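Camar is a hand-held gripper used to record manipulation tasks away from the laboratory. It was developed by Stella Nyanda and Beatrice Massawe at Lukumay as a successor to the Pisadora, and is usually operated in pairs, one in each hand.

The tool has two slotted yellow fingers on a black mounting plate, with two round sensor windows in the housing below.

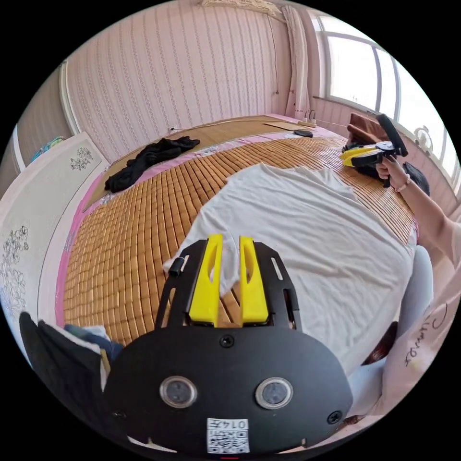

In comparison trials the Camar and Pisadora were run on the same cloth-handling tasks, 30 attempts per task with 4 operators. Thin fabric slipped more often from the Pisadora, whose fingers are shorter. The Camar lost tracking more often near bright windows. Recordings from both tools are read by the Clillora controller, version 2 or later.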